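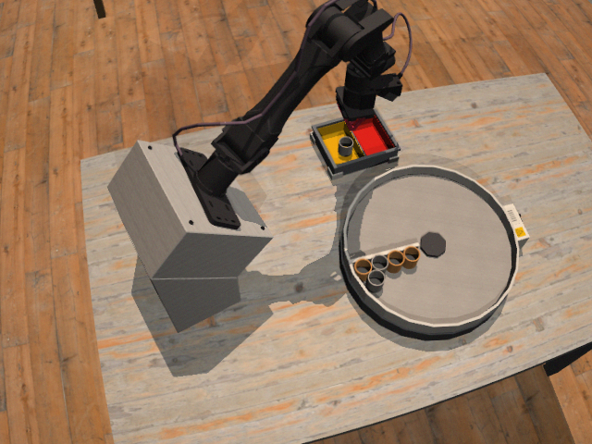 How often should a simulated sorting cell be recalibrated?

After every change to the layout, and otherwise at a fixed interval of 666 cycles. The second figure is the one in use for the Hulme cell, and the remainder of this post sets out how it was reached and what the recalibration consists of.

The Hulme cell is the simulated counterpart of a small sorting station planned for the Prurkeck workshop. A single arm on a pedestal takes cups from a turntable and places them in a divided tray. Gray cups are assigned to the yellow compartment and copper-colored cups to the red. The cell runs in Oltia, and I have had responsibility for its upkeep since the model was handed over. I record my practice on this site for the benefit of those who maintain similar cells, and also for my own reference.

Setting the reference points

The cell has three reference points: the base of the arm, the center of the turntable hub, and the inner corner of the tray. All other positions are calculated from these. The distance from the base to the hub is held at 505 mm in the configuration file. It should not be edited in the layout window, where values are rounded on saving. I learned this after an afternoon spent looking for a fault in the gripper that was in fact a rounding error in the turntable position.

The base is set first and locked. The hub follows, with the turntable at its zero angle. The tray is set last, and the dividing wall between its compartments is then checked against the two release points. Those points were originally placed too close to the wall, and a released cup would occasionally come to rest against it. Moving each of them 2 mm outward corrected the matter.

The guide rail

Cups are presented along a straight rail that runs inward toward the hub. The rail has no reference point of its own and inherits its position from the hub, so any error in the hub angle is passed on to it. The error is small near the center and grows toward the rim. For this reason I test the pick position closest to the rim first. If that one is correct, the others have so far been correct as well.

A cup may also stop beside its neighbors and not against the rail. The cell was first configured to treat this as a fault and halt. It now attempts the pick from the reported position of the cup and halts only on a second failure.

Finger alignment

The gripper model is supplied by Stonen and arrives with default finger offsets. These defaults are adequate for solid blocks. The cups are open at the top and have thin walls, and a closing position suited to a block will press through the wall of a cup before the contact solver responds. The offsets must therefore be entered by hand.

My procedure is to bring the gripper to a single upright cup, close at the lowest speed, and read the contact force reported for each finger. The two readings should agree. Where they do not, the wrist angle is adjusted before the offsets are touched. Adjusting the offsets first will hide a wrist error, and it will return at the next tool change.
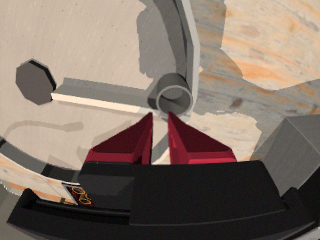
A reader wrote in February to question the order of these steps, stating that at their own site the offsets are always entered first and the wrist is left alone unless a pick fails. In their view the wrist angle belongs to the arm and should be treated as settled once the base is locked. The argument is a fair one for a cell whose tool is never changed. The Hulme cell changes tools regularly, and I have kept the order given above.

The interval

The figure of 666 cycles comes from the log and has no theoretical basis. With recalibration switched off, the cell was left to run until the first missed pick, and the test was repeated from different starting arrangements of cups. The shortest of these runs set the interval, after a margin had been deducted. A full recalibration takes 71 seconds of simulated time.

Items outstanding

The lighting in the model has not been matched to Prurkeck. The shadow of the arm falls across the tabletop, and its effect on the vision settings has yet to be measured. The release height over the tray is also under review. Both will be entered in the log before the next version of the configuration is issued.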